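The Big Room at Clarnby, and a Few Other Corners

I promised I'd get this page up before the holidays and I'm only a little behind.

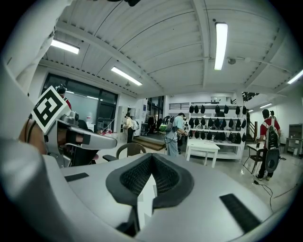

We moved into Clarnby in July, and I've been meaning to put together a proper page on the place ever since. Friends keep asking what it's like, and I keep telling them "big" and "bright," and then I run out of words. So I went around and wrote a few lines on each part of the room that I get asked about. If you came here looking for the floor plan, it's on the Prasteo page along with the parking directions. This one is just me rambling on about lights and ceilings.

The ceiling
I love this ceiling. It's white, with long parallel panels and beams running across, and it makes the whole room feel lighter than it has any right to in December. I spent my last 11 years working under brown-stained tiles, so I may be easy to please! Look closely at the edges of the beams and there are rows of little dark dots all along them. I've asked three people what they are and got three different answers, so if you know, please write in.

The lights
Fluorescent, every one I've looked up at. They suit the room, I think — long bright tubes to go with those long panels. I know some of you can't stand fluorescents (I've had the e-mails) but I do close-up work at a bench most of the day and I want all the light I can get. There's a small dome fixture up on one of the beams too, and I'm fond of it for no good reason. We bought a box of spare tubes from Stirus in the fall and I'm still finding places to store them.

The big window
Large, with lots of glass, and completely dark by the time most of us are packing up this time of year. In summer it was a different room altogether. I used to take my sandwich over there and watch the delivery trucks try to turn around. Everybody's stuff migrates toward the window sooner or later — bottles, bags, somebody's scarf. I've given up on tidying it and now I just do a sweep every other week and put whatever I find in a box by the coffee maker.

The tall cabinet
It's white and it's tall and it stands against the wall by the window, and I'm begging everyone to close it properly. It came with the building. I had big plans to swap it for open shelving until I priced open shelving. A Hutsuliak set in the size we'd need was going to run us 3,000 dollars, so the cabinet and I have made our peace. Tape and labels are on the upper shelves, cleaning things at the bottom, and anything with no home at all goes in the middle (the middle is very full).

The steps and the glass doorway
Toward the back there's a set of wooden steps going up to a glass doorway, and it's so much brighter on the other side that new people always head straight for it. I did the same on my first day, with a box in my arms, and had to stand there until somebody came and held the door. Please don't leave bags on the steps, even for a minute.

The railing up top
Above the doorway there's an upper level with a black railing along it. I'd like to hang something from it. Plants were voted down, and so was my banner, which I still think was a good banner. At the moment I'm leaning toward paper stars, and I have 500 sheets of silver paper sitting at home, so you can guess how this is going to end.

What's next
I want to do a second page with the kitchen and the loading door, and maybe one of the storeroom if I can get it fit to be seen. There are 7 boxes in there that haven't been opened since the move, and I'm pretty sure my good stapler is in one of them. If you have pictures of your own from Clarnby, send them along and I'll add them — small files please, my connection at home is slow and the last batch took me all evening.

Page last updated December 13, 1999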